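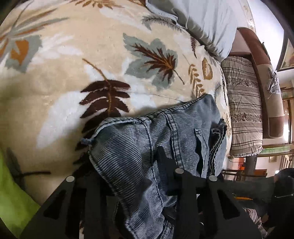 Section 6. Running the Clothes Station at an Open Day

This section covers the clothes station of the Trarnance hand-held gripper kit when it is set up for visitors. It assumes you have already charged the grippers, paired them with the base unit and completed the first-run check in Section 3. If you are running the drawer station or the table station as well, read Section 7 before you fix the floor plan.

The clothes station is the one most visitors try first. A person holds the gripper, picks up a garment, folds or moves it, and then watches the recorded session play back on the monitor. No robot arm is needed for this part. If your site has an arm and plans to show it, keep it in a separate area and follow Section 9.

6.1 What you need

Two hand-held grippers, one in use and one on charge
One base unit with power supply
One monitor, 30 inches or larger
A bed, couch or other soft surface at knee to waist height
A blanket or throw large enough to cover the surface
A set of garments (see 6.3)
Floor tape
Lint-free cloths and the lens cleaner supplied with the kit
Printed visitor cards, form TR-6

Note: The Levden carry case holds two grippers and the base unit. It does not hold the monitor stand, which ships on its own.

6.2 Preparing the surface

1. Choose a surface that can be reached from at least one long side. Visitors tend to lean in, so leave room for a second person to stand behind them.

2. Spread the blanket over the surface and pull it smooth. Small creases do not matter. Large folds do, as the finger tips can catch in them.

3. Move pillows and cushions to the far side. They can stay in view.

4. Turn on the room lights and leave them on for the whole session. Close the blinds if direct sun falls on the surface at any time of day.

5. Tape a line on the floor 35 inches from the front of the surface. Waiting visitors stand behind it.

6. Run the cable from the base unit along the wall and tape it down. Do not run it across the visitor side.

Note: A patterned blanket is fine. Visitors often ask if the pattern confuses the system. The kit only records during the demonstration, and mixed backgrounds are useful in the recordings. A plain sheet may be easier for people watching on the monitor from a distance.

6.3 Choosing the garments

Use real clothes in ordinary condition. Wash them beforehand and check the pockets.

Good choices are corduroy or cotton pants, T-shirts, hand towels and light sweaters. Thick ribbed cloth is the easiest for first-time users because the fingers get a firm hold on it. Thin slippery cloth, such as lining fabric or sportswear, takes more practice. Save it for visitors who want a second turn.

Avoid anything with loose beads, open safety pins or long fringe. Drawstrings are allowed if the ends are short. Tuck long cords inside the waistband before you hand over the gripper.

6.4 Starting a session

1. Switch on the base unit and wait for the steady green light.

2. Switch on the gripper. The light on the handle flashes, then holds.

3. Squeeze the handle fully and let go, twice. Both fingers should travel the same distance and return without sticking.

4. Look at the monitor. Both finger tips must be visible in the live view. If they are not, loosen the camera collar by a quarter turn, adjust it and tighten it again.

5. Wipe the lens. Do this again every hour, and any time the playback looks soft.

6. On the base unit, choose Visitor, then Clothes. Visitor mode turns off sound recording and limits each session to 160 seconds.

7. Place one garment on the surface in a loose heap. Do not lay it out flat. A heap gives the visitor something to work out.

Caution: Do not put your fingers between the gripper fingers while the handle is being squeezed. The grip force is low but the cutout edges can pinch skin. Keep the grippers away from children unless an adult is holding the handle with them.

6.5 Guiding a visitor

1. Ask the visitor to read the card and agree to be recorded. If they decline, choose Practice in place of Visitor. The live view still works and no file is kept.

2. Hand over the gripper with the fingers open and pointing down.

3. Start the session and say so out loud.

4. Ask the visitor to bring the fingers down over an edge, a seam or a waistband, press lightly into the cloth and squeeze. Pressing down first helps. Most missed grips come from closing the fingers above the fabric.

5. Ask them to lift slowly, then lay the garment down where they want the first fold.

6. Let them carry on without help. If they are stuck for more than a few seconds, suggest a new place to grip. Do not reach into the camera view to move the cloth for them.

7. Stop the session and take the gripper back before you start playback.

Playback starts after a short pause. The file from each session is stored under a number, with no name attached. Visitors can write the number down and ask for the session to be deleted later.

Note: The view on the monitor is very wide and bends straight lines near its edges, so door frames and furniture look curved. This is normal for the lens. Do not try to correct it in the settings during an open day.

6.6 What the camera sees

The wide lens takes in much more than the surface. Expect it to pick up the far wall, the next room if a door is open, and anyone standing nearby. Before the first visitor arrives, hold the gripper in the working position and turn it slowly from left to right while you watch the monitor. Remove mail, name tags, family photos and screens that show personal information. Furniture, bags and ordinary household items can stay.

If people will be walking behind the station, put up the notice from the back of this guide at both ends of the walkway.

6.7 Changing over between visitors

Allow two minutes. Shake out the garment and drop it back in a heap, check the finger tips for lint, and look at the battery level. Swap grippers when the level falls below 30 percent. Put the used one on charge right away.

Wipe the handle with a dry cloth. Do not spray liquid on the gripper. If a handle needs more than a wipe, follow the cleaning steps in Section 11.

6.8 Common problems

Fingers close unevenly. Look for thread caught at the upper joints. Switch off, pull the thread out with tweezers and repeat step 3 of 6.4.

Message E-137 on the base unit. The gripper has lost its link. Move it within one arm's length of the base unit and hold the power button until the light flashes.

Playback stops partway. The storage card is nearly full. Finish the current visitor, then change the card. Spare cards are in the lid pocket of the case.

Cloth slips out on every lift. Check that the rubber tips are seated. If they are shiny or worn, replace both tips together. Tips for the Grirnach model are shorter and will not fit.

6.9 Closing the station

1. End Visitor mode and wait for the message Files Saved.

2. Switch off the grippers, then the base unit.

3. Enter the number of sessions on form TR-6 and note any deletion requests beside it.

4. Return the storage cards in the padded envelope. Sites in the Sandoval loan program send them back with the kit.

5. Pull up the floor tape the same day. It leaves marks on varnished floors if it stays down overnight.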